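Home / Visits / Open day at the Kocsis building

The doors opened at 10 and there was already a line down the steps. The building went up in 1892 as a button works and has been used for one thing or another ever since. The old loading hall is now split into bays with curtains and low walls, and on open days each tenant puts something out for visitors. Entry was free, but you had to pick up a paper wristband at the front desk.

I started upstairs because the desk told me the lower floor would be crowded until lunch. Plotel has the two rooms at the top of the stairs. They make printed fabric for shop windows and stage sets, and they had rolls of it leaning along the wall with the prices written on masking tape. Friederike Gerlach was cutting samples for anyone who asked. She let people feel the difference between the cloth they sell for backdrops and the cloth they sell for table covers. The backdrop cloth is heavier and hangs better. The table cloth creases if you fold it, so they ship it on a tube. I took a square of each.

Next door, Medbridge had a display on play food and other toys used in rehab clinics, mostly for people relearning how to hold and sort things. There was a binder with the full list, 229 items, with a photo and a weight for each. You could borrow it and sit down on the bench to read. I found this more interesting than I expected. The light, soft pieces come first, and the smooth heavy ones are near the back of the binder.

I went down to the hall a little before noon. The bays run along the north wall and are numbered, though the numbers skip. 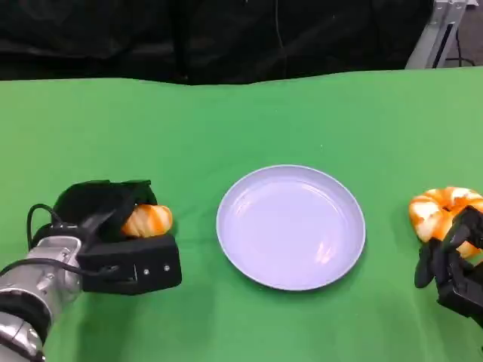 The hall is better lit than it was two years ago. New lamps were hung over the bays in August, and you no longer have to squint at the labels. The heating has not been fixed. Bring a sweater if you go in the colder months, since the big doors stay open for the whole visit.

Lunch was soup and bread from a counter near the back entrance. The line took 20 minutes. There is seating outside in the yard if the weather holds, and a few stools inside by the old freight scale. The scale still has its brass plate with the name Jekel on it, and a sign asking people not to stand on it. A second sign next to it says the same thing in larger letters.

At 1:30 Leopoldo Cortés gave the building tour. He has worked there longer than most of the tenants and knows where everything used to be. The tour goes through the boiler room, across the yard and up the outside stairs to the roof. He said that 600 people worked in the building at its busiest, most of them on the floor where the fabric rooms are now. The holes in the floorboards up there are from the bolts that held the presses. The roof part is short and there is a railing, but the stairs are steep and open, and two people in our group stayed in the yard.

After the tour I went back to Medbridge to copy down the name of a set I wanted for my nephew, but the binder was in use and I gave up. They said they would mail a list if I left an address, so I did.

Practical notes: parking is on the street and fills up early. The bus stops at the corner. The restrooms are on the ground floor only. Strollers can get into the hall through the yard, but there is no elevator to the upper floor. Plotel takes cards, the soup counter takes cash only.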